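Lolateck Handheld Teaching Kit, Long-Term Review

Posted 1 April 2025
Category: Robot teaching hardware

The Lolateck kit is a way of recording robot demonstrations in two modes. In hand mode you release the arm's joint brakes and move the gripper through the task yourself. In remote mode a small tabletop controller drives the arm from a distance, with a view from the wrist camera on a laptop. Both modes write the same file format. The kit costs $2225 with one controller, one wrist camera mount, cabling and a license for the Drumow recording software. The arm and gripper are not included.

I have used it since November, mostly for pick and place work near the floor and on low shelving.

Setup

The mount clamps to the last link of the arm with four bolts. A torque value is printed in the manual but not on the part. The camera bracket has two positions. The near position puts the fingers large in the view and is the one to use for small objects. The far position shows more of the surroundings and makes steering easier in remote mode, but the fingertips become small enough that contact is hard to judge.

Calibration took 33 minutes the first time. Most of that was spent on the controller, which has to be moved through each joint's full travel before the software accepts it. Repeat calibrations are shorter. The software asks for one every time the bracket position changes, and there is no way to store both positions as presets. This should be fixed.

Cable routing is left to the user. The camera cable leaves the mount on the side that faces inward on my arm, so it needs a strain relief loop at the wrist. I used hook and loop strap. The supplied clips are too narrow for the cable once the sleeve is on.

Hand mode

Gravity compensation is good when the payload is set correctly. The default payload does not include the camera mount, and with the default the wrist sinks when released. After entering the real figure the arm stays where it is put. Friction at the wrist joint is noticeable in slow rotations and shows up in the recording as small steps. The smoothing filter removes them at a setting of two or higher. Above four it also rounds off the moment of grasp, so I leave it at two.

The gripper is opened and closed by a thumb lever on the mount. Travel is short and the response is close to linear. Recordings made in hand mode are quick to produce, but your hands and forearms enter the camera view unless you hold the mount well back. For training from images, that is a real cost.

Remote mode

The delay between controller and arm is low enough that I stopped noticing it during free motion. It is noticeable at contact. The controller has no force feedback in this version. You judge contact from the picture, from the motor current bar in Drumow, or by looking at the arm directly, and the third is the most reliable.

The controller holds position when you let go of it. The clutch button lets you reposition your hand without moving the arm, and it works as described. Scaling can be set so that a large hand movement gives a small arm movement. I use half scale for anything smaller than a fist and full scale for transit.

Recording quality

I logged 100 demonstrations in each mode on one task: approach low over the floor, close on an object, lift, set it down in a tray. Drumow flagged 33 of the remote set for review and fewer of the hand set. Most of the flags were for blurred images. Automatic exposure lengthens the shutter in dim light, and close to the floor the gripper shades its own work. Fixed exposure and one extra lamp reduced this.

The near bracket position also gives up a large part of the image to the gripper itself. 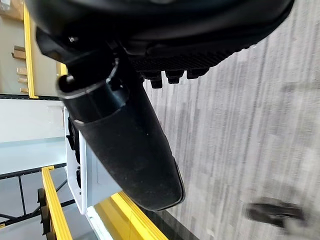
Mbeki wrote in after reading a draft of these notes and disagreed about the bracket. The near position is worth the lost view, in that reader's experience, provided a second fixed camera covers the workspace, and a policy trained on far-position images alone kept closing short of the object. The same message recommended cutting demonstrations with heavy blur at the approach and keeping those where it occurs only in transit.

I have since added a fixed camera and agree on the first point. On the second I have no data yet.

Compared with the Jastby controller

The Jastby unit has force feedback and a better clutch. It has no hand mode, and its recordings need converting before Drumow will open them. For remote work only, I would choose the Jastby. For mixed work the Lolateck kit saves a conversion step and a second calibration.

Faults

One thumb lever spring lost tension and was replaced under warranty. The software dropped the camera stream twice during long sessions and did not stop the recording when it did, so check the image count before saving.

Rating: 7 out of 10. Firmware 2.1, Drumow desktop version, single arm.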